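Zimico Wave Top, white — top only, legs sold seperately

Back in stock. Last batch went fast, so if you were on the waiting list check your email, we hold yours till Wednesday and then it goes back on the shelf.

Item no. 2304
Length: 2000 mm
Finish: white, matte
Fits: Fotell frames, all sizes from the 2000 up. Older Fotell frames need the adapter plate (see bottom of page)
Ships: flat, one box, two-person lift

What it is. A desk top with a wavy back edge instead of a straight one. Comes from the Takács workshop, same people who do our shelving. We started carrying it for small offices that wanted something softer than the usual rectangle and now it outsells the rectangle. Go figure.

Good for shared desks, front counters, craft rooms, homework tables. Not for outdoors. Not for a workshop where you're going to be hammering on it — get the Uddale bench top for that, it's cheaper and you won't cry over it.

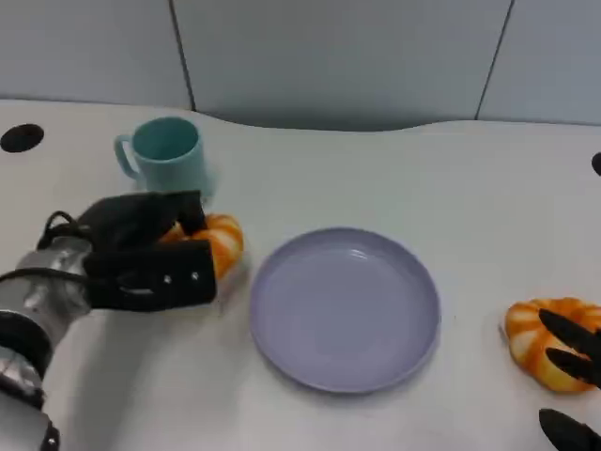 Wave Top in white, with teal mug. Mug not included.

Cleaning. Damp cloth, drop of dish soap, wipe dry. No scouring pads, no bleach, no magic sponges (they leave a shiny patch, and we can't fix a shiny patch). Coffee comes off fine if you get to it the same day. Red marker, less fine. Hot pans need a trivet, please.

Putting it together. Lay the top face down on a blanket or the flattened box. Line up the frame, start all the screws by hand, then tighten. Hand screwdriver only for the last few turns. If a hole doesn't line up, stop and call us before you drill anything. Drilled tops can't come back.

Wall clearance — leave a bit of room behind. The wave sticks out further at some spots than others and people measure from the wrong one. Measure from the deepest point.

Delivery. To the curb is free over here in town, upstairs costs extra, ask. Out of town goes by freight, they call you first. Open the box while the driver is still there and check the corners. Write any damage on the slip, otherwise its a long argument with the freight company and we usually lose.

Returns. 23 days, unused, original box. Return shipping is on you unless we sent the wrong thing.

Adapter plate for older Fotell frames: item 40, screws in the bag. Add to cart seperately, it does not come with the top.

Gray version expected in October. No preorders yet.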